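About Emasska

We're a small home-skills school for young people moving into a place of their own, and we love what we do! Simin Moradi and Ebony Merrick started Emasska with 2 learners and a borrowed ironing board, and since then almost 800 people have come through our courses.

Everything begins in the bedroom. Our first course, Bokuvari, is all about beds and the bits and bobs that gather on them – how to fold a cloth so it stays folded, where the tissues should live, what to do with the cup you carried in last night (kitchen, please!). We practise in furnished rooms with proper bedding and ordinary belongings, because a bare classroom never taught anyone to tidy.
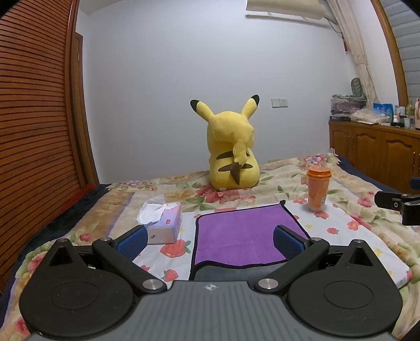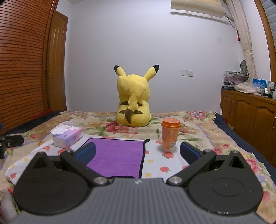 Bedroom: folded purple cloth, tissues, orange cup and a big yellow Pikachu on the flowery bedding.

Soft toys are very welcome, by the way. Simin is firm that a tidy room should still look like yours, and plenty of our learners bring a favourite along.

After Bokuvari comes Deto, three weeks of laundry, mending and cupboards, and then Vörös, our cookery course, which Ebony runs with tremendous energy and a lot of paprika. You can take them in any order you like.

New groups start in August. Come and see the rooms, ask us anything, stay for tea – the kettle goes on at 3.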